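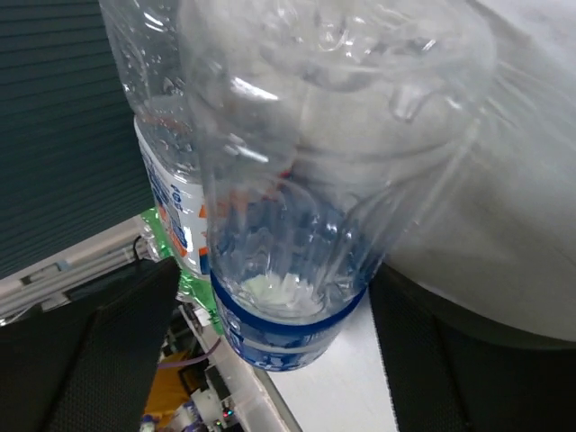
Clear bottle with the blue label, up close.

Ticket opened April 11, 2022 – Doltex countertop cooler, water tastes like plastic

Hi again! I'm still getting that odd taste from the cooler I bought in December. So far I've flushed the tank 2 times, swapped the filter and run a vinegar rinse (the whole kitchen smelled like pickles). It's better for a day, then it comes right back.

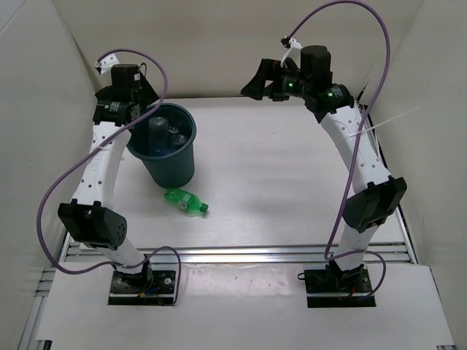
The filter light is also stuck on red, even after I held the reset button for 16 seconds like the manual says. Tap water straight from the faucet tastes fine, so I don't think it's our pipes here in Plomcombe. Could it be the inside hose? I'd rather replace that than ship the whole thing back – please let me know the part number.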